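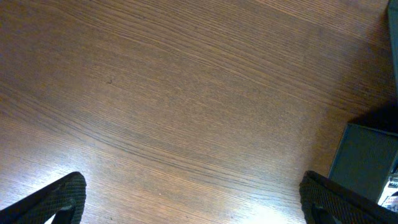

Hello again, and welcome to the December one! A few of you wrote back asking how the Olta move went, so I'm giving it the whole item this time and the font chat can wait until next month.

Quick recap for the new people. Olta sells replacement parts for garden sprayers and pumps, and their old site was built back when you made a separate page for every colour of every nozzle. It ran on a shop system that hadn't been updated in years, and Zawadi Mrema (who runs the catalogue and knows every part number by heart, I swear) wanted everything over on Girnedeo before the spring rush. My job was the boring bit. Redirects.

I started by crawling the old site and got 411 addresses. Zawadi's own list had 88 products on it. So where did the rest come from? Filter pages, mostly, plus print versions, plus a whole second copy of the catalogue sitting under /shop2/ that was still getting visits from search. I asked Birger Bråten, who built the first version, and he said it was a test folder he'd meant to delete. Fair enough, I've got a few of those myself.

Here's how I sorted it, for anybody with a move coming up. I put every old address in a spreadsheet with three columns: where it lived, whether anyone had visited it in the past year, and whether another site linked to it. If both answers were no, I let it go and served a plain 404. If either was yes, it got a proper permanent redirect to the closest matching page. That left me with 165 redirects, and I wrote every one of them by hand over two evenings with the cricket on. You can do it with patterns and I'd normally recommend it, but the old addresses had no pattern at all! One nozzle was /item_n4, the next was /nozzle-brass-new-FINAL.

Please don't send everything to the home page. I know it's tempting. I did it on the Hägglund site years ago and their traffic from search fell off a cliff, and I spent the following month writing the redirects I should have written in the first place. A customer who clicks on a link for a pump seal wants the pump seal.
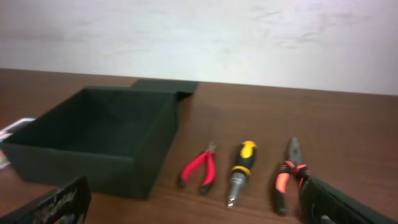

*The black box, open on the table.*

Now for the part that went wrong. We switched over at 6 am, everything looked lovely, and I went off to make toast. By the time I was back, Ximena Montecinos from their support desk had forwarded me a message from a customer who kept landing on an empty page. No error, just the header and footer with nothing in between. My checker had it marked as fine, because the server was cheerfully answering 200 for pages that didn't exist. Girnedeo's theme had its own "product not found" template and it never sent the 404 code. So every dead page looked alive to my checker, and it would have looked alive to the search engines too.

The fix was one line in the theme settings, once I'd found it (under Display, of all places). If you're on the same theme, type a nonsense address into your site and look at what code comes back — your browser's network tab will show you. It takes a minute and I do it on every job now.

A couple of smaller things from the same move:

- Update your internal links as well. The redirects will catch them, but the menu on the new site was still pointing at old addresses and every click was taking the long way round.
- Keep the old sitemap up for a few weeks next to the new one, so the crawlers come back and notice the changes.
- Image addresses count! Olta gets a surprising number of visits from image search, and I'd left the pictures out of my spreadsheet completely. Added them the next morning with a lot of coffee.

Rankings wobbled for the first fortnight and I had one slightly panicky phone call, but most of the pages are back where they were and the brass fittings are doing better than before. I'm putting that down to getting rid of /shop2/, though I can't prove it.

Eilif Rønning asked whether he should redirect his old blog tags. Eilif, do they get any visits? If they don't, leave them be. And to whoever asked about Sarel's link checker, I've only had it running for a week, so I'll report back next time.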